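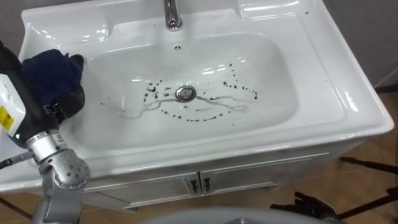

Špela Kovačević objected at the midterm review that a wait for hot water is only a waste if the person at the sink wanted hot water to begin with, and that our first draft had treated every hot-side draw as though it did. The objection was accepted. The analysis was redone with short draws separated from long ones, and the results below are from the second version.

Hot Water Delay in a Residence Building: Measurement and Options
Term project report, Building Services

1. Background

Plulholm is a residence building in Vikero with a single central water heater in the basement. Hot water is carried up through two risers, one on the north side and one on the south side. The south riser was extended when the Liu wing was added, and the extension was never connected to the recirculation loop. Residents of the Liu wing have complained for several years about the time it takes for hot water to reach their bathrooms.

When a hot faucet is opened after a long idle period, the water standing in the pipe has cooled toward room temperature. It must be pushed out before water from the heater arrives. The discarded volume depends on the length and inside diameter of the pipe. The time taken depends on that volume and on the flow rate at the faucet. A low-flow faucet therefore lengthens the wait without reducing the volume discarded in each full purge.

The project set out to measure how long the wait is in the Liu wing, how often it occurs, and which of the available remedies would reduce it at acceptable cost.

2. Method

Clip-on temperature sensors were attached to the hot supply line under each bathroom sink in the study group, directly ahead of the shutoff valve. Flow was recorded by an inline meter on the same line. Both signals were stored by a Lirivent data logger placed inside the cabinet. The logger wakes when flow begins and keeps recording until flow has stopped.

A draw was defined as continuous flow on the hot side. Interruptions shorter than 2 seconds were treated as part of the same draw, which prevented a person rinsing a toothbrush from being entered as several events. The wait was defined as the time from the start of flow until the pipe surface reached the target temperature agreed with the building office. Surface temperature lags behind water temperature, and the lag was measured on a test section in the lab and subtracted.

Showers were excluded. They are on separate branches, and installing meters there would have required opening tiled walls.

Pipe lengths were first taken from the building drawings. The drawings for the Liu wing turned out to show the branch running through the corridor ceiling, whereas the pipe follows the outside wall. The run from the riser to the last bathroom was measured again on site with a tape and came to 75 feet. All volume calculations use the measured length.
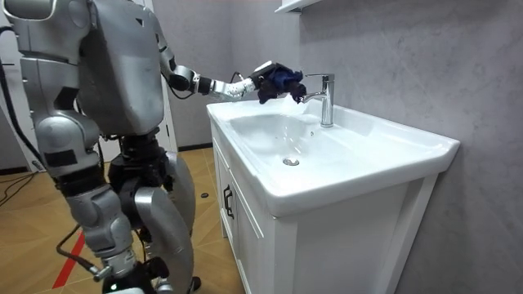

The loggers were left in place for the whole measuring period except for one battery change in July. Data from the hours on either side of the battery change were discarded. One flow meter was found to be installed backward and its earlier readings were also discarded.

3. Results

After cleaning, the data set contained 2,391 draws. Short draws made up the larger part of it. In most of these the faucet was closed before any warm water arrived, and the temperature trace stays nearly flat. We assume that the user opened the hot side out of habit, or with a single-lever handle left in the middle position, and did not need heat. These draws still pull heated water into the branch, where it cools unused.

The long draws are the ones in which a user evidently waited. In the last bathroom on the branch, the wait after an overnight idle period was 90 seconds. In the bathroom nearest the riser it was much shorter, and the other fixtures fell between these two in the order of their distance along the pipe. One bathroom did not fit the pattern. Its wait was longer than that of the next one down the line. The angle stop under that sink had been left partly closed, and after it was opened the wait fell into sequence.

Time of day has a strong effect. The first morning draw is the slowest at every fixture. Once several residents are up, the branch stays warm and the waits shorten for everyone. By late morning the pipe has cooled again. A second, weaker warm interval appears in the evening.

The calculated pipe volume agreed well with the metered volume for the fixtures near the riser. For the distant fixtures the metered volume was consistently higher. Two causes are likely: mixing at the front of the hot water as it advances, and heat absorbed by the cold pipe wall. The branch is uninsulated where it passes along the outside wall, so the second cause should be stronger in winter. Our data do not cover winter.

4. Options considered

Insulation of the branch. This does nothing for the first draw of the morning, as the pipe cools completely overnight either way. It would lengthen the warm intervals between draws. The material is cheap, but access is limited to the sections behind removable panels.

Extension of the recirculation loop. This would remove most of the wait at all fixtures. It needs a return line along the full branch and a larger pump, and it adds a continuous heat loss that must be set against the water saved.

Demand-controlled pump. A pump at the far end of the branch, started by a push button, would move the cooled water back through the cold line until warm water arrives. No return line is needed. The drawback is that the cold water is lukewarm for a while afterward, which residents may dislike.

Smaller pipe. Replacing the branch with a smaller diameter would cut the standing volume. The existing pipe appears to have been sized for a laundry room that was planned for the end of the wing and left out.

5. Recommendation

We recommend the demand-controlled pump together with insulation of the accessible sections. The loop extension should be reconsidered if the outside wall is opened for other work. The pump should be tried on one branch through a heating season, with the same loggers and the same definition of a draw, before a second unit is ordered.

The cleaned data and the lag correction have been handed over to the building office. The raw logger files are kept with the course.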